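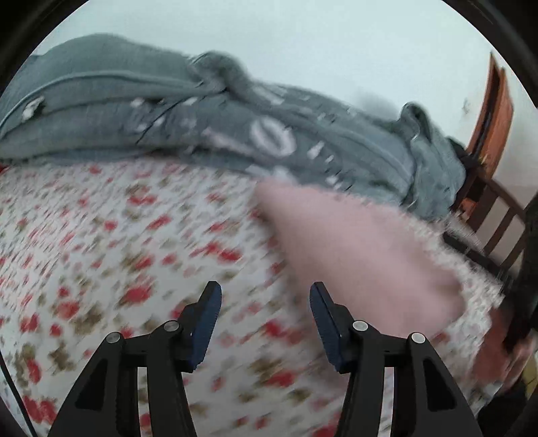

Afshin Rezaei wrote back that a bedding set with no note of fabric type was hard to use, and asked which beds had patterned covers. The cards now carry that field.

Lirkmont Bedding, README
Updated June 24, 2021

Contents: 1033 images of beds and bedding, stored in 4 folders. Each folder has up to 100 cards listing cover pattern, main colors and any extra cloth on the bed.

Patterns: floral, striped, plain, other. Use floral for any flower-like print – small or large. Bundled cloth is labeled "bundle" whether it is a blanket, a sheet or unclear.

Known gaps: roughly 80 images have no wall color. Blurred images stay in.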